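CHAPTER 6
Teaching by Demonstration

Learning goals
After reading this chapter, you should be able to explain the difference between remote control and hand-held demonstration, and plan a short recording session for a household task.

A robot can be shown a task in two main ways. In remote control, a person guides the arm from a distance and the arm's own motions are recorded. In hand-held demonstration, a person carries the gripper to the work and performs the task directly. The camera on the tool records what the gripper faces, and the path of the tool is worked out later.

The Wilero study, directed by Raymonde Cormier, used the second method. Its operators recorded 1,015 demonstrations of handling clothes and hangers, of which 997 were kept for training. We return to these recordings in Section 6.3.

Figure 6.1. View from a hand-held gripper, with two white hangers on a curved black rod and a cloth in a round white basket. A second gripper is at right.
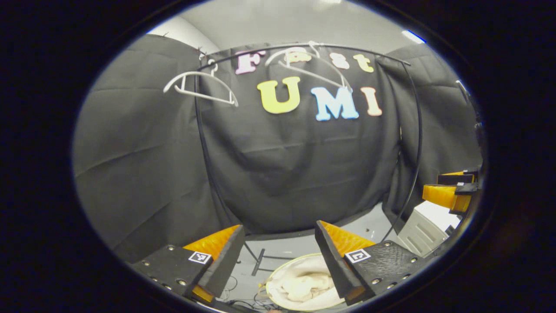
6.1 Remote Control

Remote control places the operator and the robot in separate positions. The operator moves a control device, and the arm follows. Any delay between the two affects the quality of the demonstration.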